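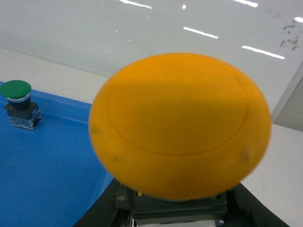 Menia Dance Company: Program Meeting, September

Present: Niamh Corrigan (chair), Gilles Guillot, Rosimeire Marinho, Xiuying Luo
Apologies: Sinéad Tierney
Meeting opened 6:10 p.m.

1. Previous minutes
Approved with one correction: the spring run at Trallmont was two nights.

2. Trallmont double bill
R. Marinho reported that the second piece runs 3 minutes over the agreed length. The cut will come from the trio section. G. Guillot asked that the solo stay at its present tempo of 100 beats per minute. Agreed.
Running order stays as circulated. The interval moves to after the first piece.

3. Floor
X. Luo measured the Nander studio against the Trallmont stage. The stage is narrower by almost 2 feet. Diagonal entrances are to be marked again at the next full rehearsal, with dancers starting from the second wing.
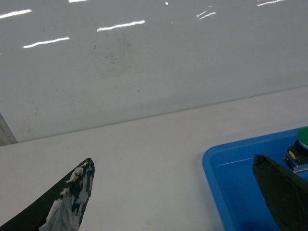
The group entrance in the first piece was discussed separately. G. Guillot prefers a single file from stage left. R. Marinho will try both versions and report back.

4. Music
Live percussion confirmed for both pieces. The recorded track is kept for touring dates only. Rights for the opening song are still open; S. Tierney to follow up in writing.

5. Costumes
Budget set at $600. Hems on the long skirts to be raised before the first fitting. Shoes are not included.

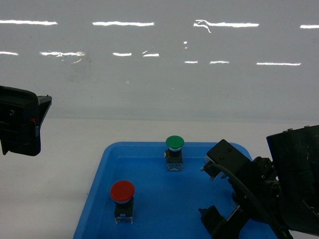
Red and green push buttons in a blue tray.

6. Other business
Request from a visiting teacher for studio time deferred to next meeting.

Meeting closed 7:25 p.m.
Minutes: X. Luo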